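Flaky tests on the Rimside build — quarantine or delete?

vesna_v
Posted 28th March
We have 563 tests in the nightly run and six of them fail whenever they feel like it. Rerun, green. Rerun again, red. My lead wants them moved to a quarantine folder, and I have seen what happens in quarantine folders. Things go in. Has anyone had one that things came out of?

brokut_nik
Ours has been going since December and five tests have come back out. Two went straight back in, but I'm counting them. The trick is a name and an expiry on every entry. When it expires, the build breaks and the name gets the email.

vesna_v
And the name is always someone who left?

brokut_nik
Azra Vidmar, yes. She has a lot of email waiting for her.

karagiannis_a
Delete them. A test that fails at random tells you nothing, and it teaches the team to hit rerun without reading the log. We did this at Zurkuvness and the sky stayed up.

tomic_fan
Strong disagree. Two of our "random" failures were a real race in the session cleanup. Customers were hitting it too, they just called it "the thing where it logs me out." If we had deleted the tests we'd still be telling people to clear their cookies.
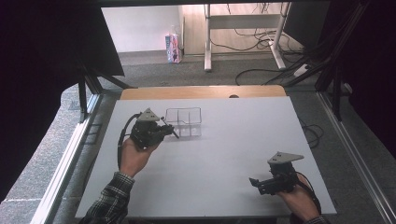 Before you touch anything, run each of the six alone, a few hundred times, overnight. If it never fails alone, it's sharing state with a neighbor. If it does fail alone, look for a clock or a sleep. It's a clock or a sleep more often than I'd like to admit, having written several of them.

karagiannis_a
Fine, but who is doing this digging? Everyone on this forum has a spare week, apparently.

tomic_fan
It was two afternoons. I complained for a week, if that's what you heard.

vesna_v
Ran them alone last night. Four never failed. The other two both have a sleep(5) with the comment "should be enough."

brokut_nik
Check the blame on those lines.

vesna_v
I did. It's my lead.

karagiannis_a
Still say delete. Maybe let him do it.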